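About Dunitz

Dunitz is a contract laboratory for crystallisation and solid-form chemistry. We work for companies that make fine chemicals, crop treatments and medicines, and for university groups that need a result they cannot get with their own equipment. Most of the work is on small organic molecules: finding out which crystal forms a compound can take, which of them is stable on the shelf, and how to get the wanted one every time.

The company was started by Ermelinda Godinho and Américo Mendes, who had shared a bench as research students and later worked at different ends of the same supply chain. Their first job was a salt screen for Magalhães, a maker of dye intermediates, done in 2 rented rooms with a secondhand diffractometer. Magalhães is still a customer. There are now 16 of us, on one floor, with our own stores and a separate room for solvent work.

A standard screen covers 230 combinations of solvent, temperature and cooling rate. We report all of them, including the ones that gave an oil or nothing at all, as customers often need those later when a process is moved to another plant. Smaller screens can be arranged if there is little material to spare. The least we have worked with is 30 milligrams.

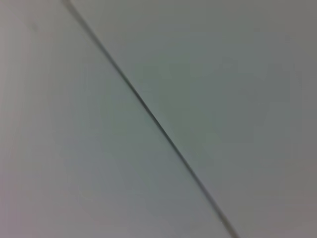
A thin dark line across a grey surface.

Inès Marty runs the analytical side: powder diffraction, thermal analysis and particle sizing. Joana Rebelo looks after scale-up, from the first vial to the jacketed vessels, and is the person to write to about seeding and filtration problems. Natália Patrício handles quotations, sample transport and confidentiality agreements. Please speak to her before you post anything — some solvents cannot travel by ordinary courier.

We keep sample and batch records in Zikeo, and customers can have read access to their own projects. Raw data belongs to the customer and is sent with the final report. Retained samples are held for a year unless we are asked to destroy them sooner.

We do not carry out clinical batch release, and we do not take on controlled substances or explosives.

Each October we run a short course on crystallisation for process chemists. It is mostly practical, and the notes are based on the Bultum solubility exercises, which Américo wrote for his own trainees. Places are booked through the office.

Last updated: 2023-07-10
Shares: 2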